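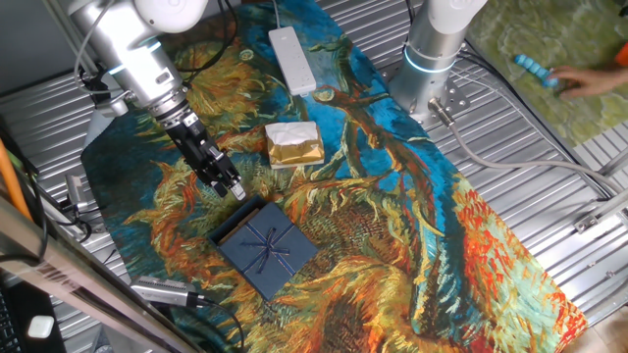
The part Rehema Sang misses least is the walking. Before the arms were bolted down at the Kemberg returns depot, she said, every parcel meant a trip from the goods-in cage to the bench, then to the shelf, then back to the screen to type in what she had found.

Returned goods are the awkward end of mail order. Outbound stock comes in known cartons with known weights. Inbound stock comes as the customer left it: rewrapped, half wrapped, or put back in the wrong box. Kemberg handles 2,756 returned items in an ordinary week and up to 4,000 in January. Bidasbridge, which runs the depot, had 14 people on sorting before the change and has 14 now, although five of them have different job titles.

The cell at bench two uses jointed arms over a slotted metal table. Mixed goods are laid out on a printed cloth, and one arm carries a two-finger gripper with a camera mounted at the wrist. A busy background is a harder test for the vision software than a plain one. Gift boxes, foil wrapping, tissue and power strips all have to be told apart from what lies under them.

Foil is the difficult material. It reflects the lights, changes shape when pressed and gives a different outline from each side. Tissue laid over it hides part of that outline as well.

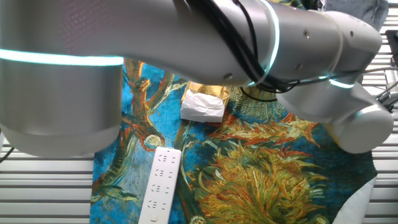

What the sorters do now

Each shift has a cell operator, who lays out the goods, clears faults and decides on anything the software declines. The depot's target for a declined item is 30 seconds from alert to decision. Training was arranged by Roneck, the integrator, and took place on the depot floor during paid hours.

The work is lighter on the back and heavier on attention. Operators stand in one position for longer, and the rota was redrawn in June so that they change places at the mid-shift break. Pay for the operator grade is still under discussion.
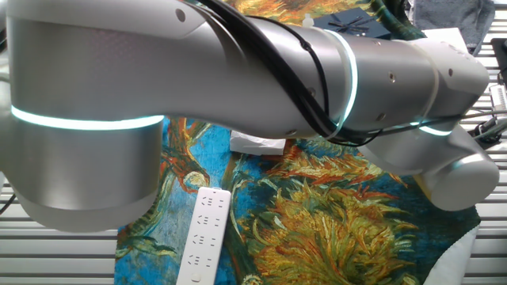
Bakari Simiyu would have settled the grade first and bolted the arms down second. The fault log, he pointed out, records how long an arm was stopped but has no column for the person who got it going again. Bidasbridge has agreed to add one when the software is next updated.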